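**Killanine rewatch, part 4: the Marchuk wedding and what came after**

**saltlick_ruth**

Picking up where the last thread got locked. I finished the wedding week last night and I still think it's the best stretch the show ever did. Dana Marchuk walks out of the church, gets on the ferry, and we don't see her again for 154 episodes. No phone calls, no letters read aloud in the kitchen. They let her be gone.

Heriberto Zavala as Tomas carries most of it. The scene where he takes the place cards off the tables runs close to the full act and he has maybe one line.

I know a lot of people here prefer the hotel years. I'd like to hear why, because I'm starting them next and my memory of them isn't great. 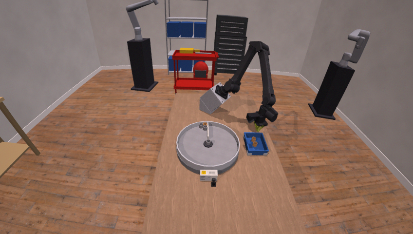

Does anyone know if the recap episode after the wedding is worth watching?

**portside88**

Skip it. It's clips from the wedding week with a new voice-over by Aunt Corrie. The only new footage is her closing up the bakery at the end, and they reuse that in the next regular episode anyway.

**gildersleeve**

I'm one of the hotel people. The wedding is good, but the month after it is a slog. Tomas drinks, Tomas yells at his brother, Tomas apologizes. Repeat. Once they open the Skestano Hotel there's a place for everybody to run into each other, and the writers stop having to invent reasons for people to be on the same street.

Also, Paula Genedach. There's no hotel without Paula and I don't think there's a second half of the show without her either.

**saltlick_ruth**

I liked Paula at first. I stopped liking her around the forged will. She went from someone who was sharp about money to someone who would drug a judge.

**gildersleeve**

She didn't drug the judge. That was Simon. She found out and kept quiet.

**portside88**

She paid for the room, though. It's in the episode where the desk clerk shows the ledger to Tomas. I'd say she was in on it from the start and the show got cold feet later.

**gildersleeve**

She paid for all of Simon's rooms. He lived there. I just rewatched that one in May and she looks surprised when Tomas brings it up. I don't read it as an act.

**milk_and_tenpence**

You're both sort of right. The way I remember it, the order goes:

1. Simon meets the judge in the hotel bar and sees he won't be bought.
2. Paula asks Simon how it went, and he lies to her.
3. The judge misses the hearing.

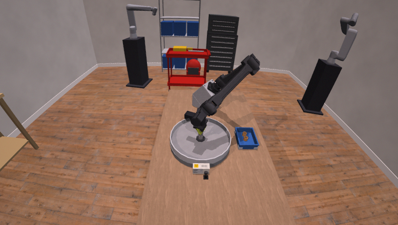 4. Paula finds the glass in Simon's room and washes it. She knows from then on.
5. Tomas gets the ledger and blames the wrong person for the rest of the winter.

So she covered it up. She didn't plan it.

**portside88**

OK, I'd forgotten the glass. I still think washing it makes her about as bad as him, but I'll take back "from the start."

**saltlick_ruth**

I'd forgotten it too. Fine, I'll go into the hotel years with an open mind. How long until Dana comes back if I start from the grand opening?

**milk_and_tenpence**

A good while. Two things to watch for on the way. One is the Genedach boys' fishing trip, which people here complain about but has a very good last scene. The other is the power outage, which is 25 minutes in a single hallway with no music.

**gildersleeve**

Seconding the outage. I'd put it over the wedding.

**saltlick_ruth**

Over the wedding? No.

**gildersleeve**

Watch it and then tell me no.

**harbor_lights_out**

Long-time reader, first post. I have to disagree with everybody about Dana's return. I thought it was a mistake. The two of them had both moved on, Tomas was finally decent company, and she shows up in the lobby with a suitcase and it all resets. Zavala plays it well but you can tell he's been handed the old material again. I would have left her on the ferry.
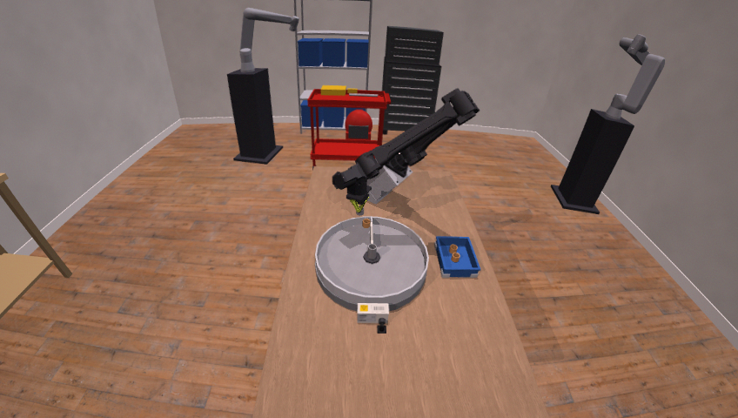
*Robot arm above the round tray.*

**portside88**

I agree about the reset but not about leaving her away. They owed us a conversation. The one in the boathouse, where she tells him why she left, is the reason I kept watching.

**harbor_lights_out**

The boathouse scene is good. I'd have been happy if she'd come back for that and caught the ferry out the next morning.

**milk_and_tenpence**

Please put spoiler tags on the boathouse from here on. Ruth said she doesn't remember these years well.

**saltlick_ruth**

It's okay, I remember that one. I'm going to start the grand opening tonight. I'll post after the fishing trip.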